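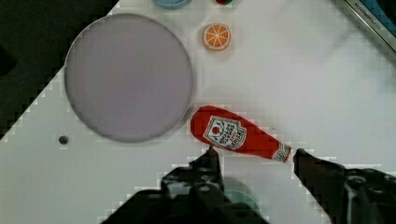
공개일에 로봇 집기 시연을 준비하는 방법

분류: 로봇·자동화 > 현장 시연
읽는 시간 4분

Hodik 작업실은 지난 8월 공개일에 소품 집기 시연을 했다. 진행은 Arif Yeoh와 Sekar Nasution이 맡았고, 이 글은 그때 쓴 순서를 정리한 것이다. 팔과 그리퍼의 기본 설정은 끝나 있다고 보고 시작한다.

1. 작업대 정하기
흰색 무광 상판을 쓴다. 무늬가 있는 식탁보는 깔지 않는다. 관람석은 팔의 반대편에 두고, 바닥에 테이프로 선을 붙인다. 선은 팔이 가장 멀리 뻗는 지점보다 바깥에 있어야 한다.

2. 소품 고르기
장난감 주방 소품이 다루기 쉽다. 접시, 오렌지 조각, 케첩병처럼 관람객이 이름을 바로 말할 수 있는 것으로 고른다. 집을 물건 주변에는 손가락이 내려갈 자리를 남겨 둔다. 접시 가장자리에 너무 붙으면 한쪽 손가락이 먼저 걸린다.

3. 접근 방향 맞추기
병은 눕혀 놓고 시작한다. 손목 카메라 화면에서 병이 두 손가락 사이에 들어오도록 손목을 돌린 다음, 손가락을 벌린 채로 내린다. 높이는 마지막에 조정한다. 처음부터 낮게 들어가면 손가락 끝이 병을 밀어낸다. 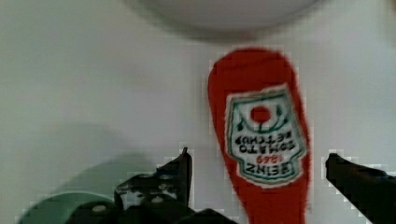 손목 카메라로 본 케첩병. 벌린 손가락이 양옆에 있다.

4. 닫기와 들어 올리기
닫는 속도는 평소의 절반으로 낮춘다. 손가락이 양쪽에 닿으면 잠깐 멈추고, 관람객에게 지금 무엇을 하는지 한 문장으로 말한다. 그다음 수직으로 천천히 올린다. 옆으로 옮기는 동작은 완전히 올린 뒤에 넣는다.

5. 놓고 다시 시작하기
접시 위에 내려놓고 손가락을 충분히 벌린 뒤 빠진다. 소품을 제자리로 돌릴 때는 팔을 정지 상태로 두고 진행자 한 명만 작업대에 손을 넣는다. 한 회차는 8분으로 잡고, 질문은 동작이 끝난 뒤에 받는다.

화면을 함께 보여 줄 경우 모니터는 작업대 옆에 세운다. 뒤에 두면 팔에 가려진다. 비상 정지 버튼은 설명하는 사람이 아니라 조작하는 사람 손에 둔다. Bunthorpe에서 연 두 번째 시연도 같은 순서로 진행했다.

댓글

Zsolt Pap
3번에서 손목을 먼저 돌리나요, 팔을 먼저 내리나요? 저희는 내린 다음 돌리다가 옆 소품을 자꾸 건드립니다.

Sekar Nasution
위에서 먼저 돌리세요. 내린 뒤에는 각도를 조금만 고칩니다.

Brock Fortin
어린이 단체가 오면 8분도 깁니다. 저희는 설명을 줄이고 두 번 집는 걸로 바꿨습니다.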